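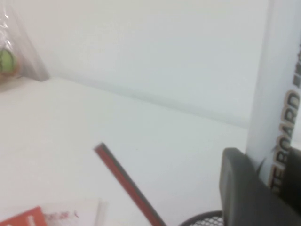 Fillholm Air Freight had one airplane and 4000 pounds of tulips, and in April the two had to meet by midnight.

"She's over by 91 pounds," said Dace Tamošiūnaitė, who did the load sheets in pencil.

Captain Indrek Sepp looked at his lunch, then at his first officer.
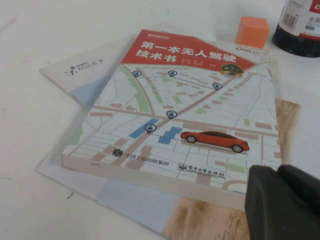
A second edition on driverless technology.

"Don't look at me," said Jaanus. "I'm required by law."

"So are the tulips. It's in the contract."

They unloaded the spare wheel, the coffee urn and, after a short debate, the captain's suitcase.
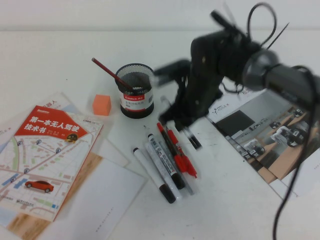 It left Dace with 2 pounds to spare. Jaanus went back for the urn.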